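Two-Finger Gripper for a Bench Arm: Project Report
Rekha Suvarna and Ravindran Ramasamy
Built at the Lurbridge shared workshop

Aim
We wanted a gripper that could pick up small parts from a flat table and put them in a tray. The arm was already working from last term. Its old gripper had flat, hard jaws and dropped anything round.

Build
Ravindran drew the fingers and Rekha wrote the control code. The first pair was too stiff, so we cut an opening through the body to let the finger bend when it pressed on a part. The first opening had square corners and cracked at one of them. We rounded the corners in the next version and had no more cracks.

The motor bracket took longer than planned. The screw holes were 2 mm off and we had to drill them again by hand. We also moved the motor cable to the back of the wrist after it snagged on the table clamp in November.

Control
The motor takes a position value from 0 to 2000. We set the open position first, then closed the fingers in small steps until they held a test block. The code stops closing when the motor current stays high for 18 readings in a row. With fewer readings it sometimes stopped early.
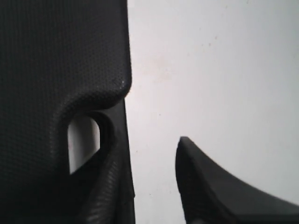

Testing
We ran 99 picks using wooden blocks, bottle caps and short pieces of tube. The gripper missed or dropped the part in 13 of them. Most of the failures were bottle caps lying flat, where the fingertips came down too high and closed over the top. Lowering the approach height helped, but then the tips sometimes touched the table.

Next steps
Add a soft stop in the wrist so the tips can touch the table safely. Repeat the cap tests at three approach heights.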